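3.2 현관 옷걸이와 의류의 '중간 상태'

가정 내 의류 정리에 관한 기존 논의는 대체로 옷장과 서랍에 집중되어 왔다. 그러나 우리가 현장에서 가장 흥미롭게 본 곳은 현관과 침실 사이의 애매한 자리, 곧 스탠드형 옷걸이 주변이었다! 한 번 입었지만 세탁할 정도는 아닌 옷, 내일 다시 입을 겉옷, 주인이 정해지지 않은 목도리가 모두 이곳을 거쳐 간다. Kuhlmann은 예비 조사 노트에서 이러한 옷을 '중간 상태의 의류'라고 불렀고, 본 연구도 이 용어를 그대로 따른다.

조사는 11월 한 달 동안 40가구를 대상으로 진행하였다. 참여자에게는 평소처럼 옷을 걸고, 내리고, 접도록 요청하였으며, 별도의 정리 지침은 주지 않았다. 이렇게 수집한 정리 동작은 4,000건이 넘는다. 동작 하나는 손이나 도구가 옷감에 닿는 시점에서 시작하여 옷감이 놓이거나 걸리는 시점에서 끝나는 것으로 정의하였다. 이 가운데 300건은 Esposito와 Kuhlmann이 각각 독립적으로 분류한 뒤 서로 대조하였고, 판단이 갈린 사례는 목요일 회의에서 함께 다시 검토하였다.
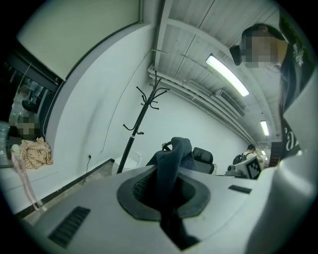

그림 4. 검은색 스탠드형 옷걸이 앞의 남색 옷감. 옷걸이에는 걸린 옷이 없으며, 받침 뒤로 흰색 통이 보인다.

분류 과정에서 무엇보다 반가웠던 발견은 고리의 높이와 옷감의 종류 사이에 나타난 뚜렷한 관계이다. 참여자들은 두꺼운 외투를 위쪽 고리에, 얇고 부드러운 옷을 아래쪽 고리에 거는 경향을 보였다. 고리가 위아래로 나뉘어 있는 옷걸이에서는 이 구분이 특히 선명했고, 같은 집에 사는 사람들끼리는 말로 합의한 적이 없는데도 거의 같은 규칙을 공유하고 있었다. 작은 가구 하나가 이만큼 풍부한 생활 규칙을 담고 있다는 점은 연구진에게도 큰 즐거움이었다.

옷감을 잡는 위치도 살펴볼 만하다. 고리용 끈이 달린 옷은 끈부터 찾는 경우가 많았으나, 끈이 안쪽으로 말려 있으면 참여자들은 옷감 가운데를 한 움큼 쥐어 그대로 고리에 얹곤 하였다. 후자의 방식은 빠르지만 옷의 무게가 한쪽으로 쏠리기 쉽다. 우리는 이를 '얹기'로, 끈이나 목둘레를 고리에 끼우는 방식을 '걸기'로 구분하였다. 미끄러져 떨어진 사례 400건을 다시 살펴본 결과 대부분이 얹기에 해당하였고, 안감이 매끄러운 옷에서 그 비율이 가장 높았다.

옷걸이 가까이에 놓인 통이나 바구니의 역할은 가구마다 크게 달랐다. 어떤 집에서는 세탁 전 대기 장소였고, 어떤 집에서는 장갑과 모자를 모아 두는 곳이었다. 용도가 정해진 통이 있는 가구에서는 중간 상태의 의류가 머무는 기간도 짧았는데, 이 차이는 3.3절에서 계절별 의류 구성과 함께 다룬다.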